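Mitschrift zur Sitzung 7, Papier und Laufrichtung. Wer gefehlt hat: bitte trotzdem lesen, ich baue nächstes Mal darauf auf!

## Warum Papier eine Richtung hat

Ich fange da an, wo wir letztes Mal stehen geblieben sind, nämlich beim Sieb. Bei maschinell hergestelltem Papier läuft der Faserbrei auf einem endlosen Band, und dabei legen sich die Fasern überwiegend in Bandrichtung. Das ist die Laufrichtung. Quer dazu dehnt sich der Bogen bei Feuchtigkeit deutlich stärker, und längs lässt er sich leichter falzen (ja, auch der dicke Karton von Ravn, den ihr alle so hasst).

Handgeschöpftes Papier verhält sich anders, weil der Rahmen beim Schöpfen in beide Richtungen gerüttelt wird. Eine schwache Vorzugsrichtung findet man manchmal trotzdem – bei den Bögen aus Cumilholm habe ich jedenfalls eine gefunden und mich gefreut wie ein Kind.

## Wie man sie findet

Die Biegeprobe kennt ihr schon: Bogen locker umschlagen, nicht knicken, mit der flachen Hand federn. Dann um 90 Grad drehen und noch mal. Wo es weniger Widerstand gibt, liegt der Bug parallel zur Laufrichtung. Bei großen Formaten bitte viel Platz auf dem Tisch machen, sonst spürt man vor allem die Tischkante.

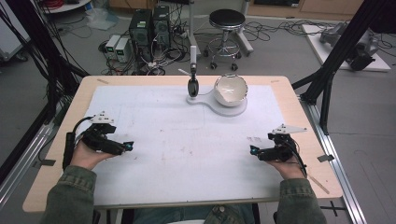
Hafþór Nørgaard meinte dazu, die Biegeprobe sei bei dünnen Papieren fast wertlos, er verlasse sich lieber auf die Nagelprobe: zwei benachbarte Kanten zwischen den Fingernägeln durchziehen und schauen, welche sich stärker wellt. Da hat er schon recht, nur ist die Kante danach halt hin. Am Reststreifen also gern, am Original bitte nie!

Bleibt noch die Feuchtprobe. Ein kleines Quadrat ausschneiden, vorher die Richtung am Bogen mit Bleistift markieren, einseitig anfeuchten. Es rollt sich ein, und die Achse der Rolle zeigt die Laufrichtung an.

## Und beim Buch?

Parallel zum Rücken, immer. Block, Vorsatz, Deckel, Überzug – alles. Sonst verziehen sich die Deckel und der Falz wird wellig. Im Lutomell-Band, Signatur 2336, könnt ihr euch das im Lesesaal in voller Schönheit ansehen (Vorsatz falsch herum, vermutlich aus Sparsamkeit).

Bis zur nächsten Sitzung lest ihr bitte im Skript ab Seite 104 und bringt 2 Reststreifen von zu Hause mit, Packpapier geht auch. Das Kapitel von Vilhjálmur Lykkegaard über Leim verschiebe ich auf Dezember.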